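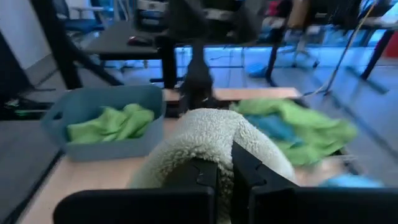 Cloth Handling with Two Arms: Grasp State Estimation and Recovery Planning

Project report, Robotics Software Lab course
Project name: Voklow

1. Background

The task in Voklow is to take pieces of cloth from a tabletop, one at a time, and place each in a basket. Two arms share the table. Each carries a parallel gripper with a small camera mounted near the wrist. The hardware and low-level drivers were already in place when the project started. Our work was limited to software: deciding where to grasp, estimating whether the grasp holds, and choosing what to do when it does not.

An earlier course project, Paju, solved the same task with a fixed script. It picked the highest point in the depth map, closed the gripper, lifted and moved. It had no notion of failure. If the gripper came up empty, the script still traveled to the basket and opened. We kept the Paju motion primitives and replaced everything above them.

2. System overview

The software is split into 5 processes that communicate over a message bus:

camera_node: reads the wrist cameras and stamps each image
seg_node: produces a cloth mask and a per-instance label
grasp_node: proposes and scores grasp candidates
state_node: estimates the current grasp state
plan_node: selects the next primitive and sends it to the arm controller

All processes run on one workstation. The arm controller runs separately and accepts joint targets at 100 Hz. The plan node never writes joint targets directly. It requests a primitive, and the primitive runner interpolates.

Time stamps caused more trouble than expected. The first version stamped images on arrival in seg_node, after decoding, and the delay varied with load. The state estimate was then paired with gripper readings from a later moment, and closing events were sometimes labeled as open. Moving the stamp into camera_node fixed this.

3. Perception

Segmentation uses a small encoder-decoder network trained on 3289 labeled wrist images. Labels were drawn by hand in Jekon, the annotation tool used in the lab. The classes are cloth, gripper, basket, table and other.

Fabric texture matters more than color. Smooth cloth gives clean mask edges but weak depth. Fleece with a raised pile gives good depth but a ragged mask, and thin strands between the fingers are often assigned to the gripper class. We tried to correct this with morphological closing. It also closed real gaps between separate pieces of cloth, so we removed it. The current version masks out the gripper using its known geometry and finger opening, and ignores the network's gripper class when a grasp is active.

Overlapping cloths of similar color remain a weak point. When two green pieces touch, the instance labels tend to merge. The grasp node then treats both as one object, and a lift can bring up more than intended.

4. Grasp state estimation

The state node outputs one of four states: EMPTY, HELD, SLIPPING, MULTI. Inputs are finger opening, motor current and the cloth mask in a fixed window between the fingertips.

Finger opening alone is not sufficient. A thin cloth compresses to nearly the same opening as an empty gripper. A folded fleece stops the fingers earlier, but the opening keeps drifting for a short time as the pile compresses. A threshold tuned on thin cloth reads this drift as slip.

The estimator therefore waits for the opening to settle before it reports anything other than UNKNOWN, an internal value that is not sent to the planner. Settling is defined as 14 consecutive control samples with a change below the encoder noise level. After that, a hidden Markov model with hand-set transition probabilities filters the per-sample class scores. We considered learning the transitions from logs, but slip events were too rare in our recordings to give stable values.

MULTI is the least reliable state. It depends on the instance labels from Section 3 and inherits their errors.

5. Planning

The planner is a behavior tree. The main branch is APPROACH, CLOSE, CHECK, LIFT, CHECK, TRANSFER, RELEASE. Each CHECK reads the state node. Recovery branches are as follows.

EMPTY after CLOSE: open, back off along the approach axis, request a new candidate. The failed point is blacklisted within a small radius until the depth map changes.

SLIPPING after LIFT: lower to the previous height, close with a higher current limit, check again. One retry is allowed, then the cloth is released.

MULTI after LIFT: hold position and ask the second arm to pin the lower piece against the table. If the second arm is busy, lower and release.

The shared workspace is handled with a lock on a coarse grid. An arm must own every cell its planned path crosses before it moves. This is conservative, and one arm often waits while the other retreats. A finer grid reduced the waiting but produced two deadlocks in simulation, both while each arm held cells the other needed near the basket. We kept the coarse grid and added a rule that an arm without cloth yields.

6. Tooling

All bus traffic is recorded to a log file per run. A replay program, Prirkmont, feeds a log back into any subset of the processes, so state_node can be changed and rerun without the robot. Most of the estimator was tuned this way. Replay is deterministic only if seg_node output is taken from the log and not recomputed — GPU timing otherwise changes which frames are dropped.

Prirkmont also draws the behavior tree next to the wrist image, with the active branch highlighted. We added this late in the project, in July, and should have had it from the start. Two bugs in the recovery branches had been visible in the logs for weeks as plain text.

7. Open issues

Motion blur on the other arm, when it passes through the background of a wrist image, is sometimes segmented as dark cloth. A mask projected from the second arm's joint angles would remove it, but needs a better calibration between the two bases.

Release is not checked. Pile fabric can cling to a finger after opening, and the planner assumes the cloth has dropped. The state node already has the inputs to detect this. The missing part is a shake primitive that stays inside the owned grid cells.

The current limit for the second close attempt is a single constant for all fabrics. It is stored in plan_node.cfg under retry_current.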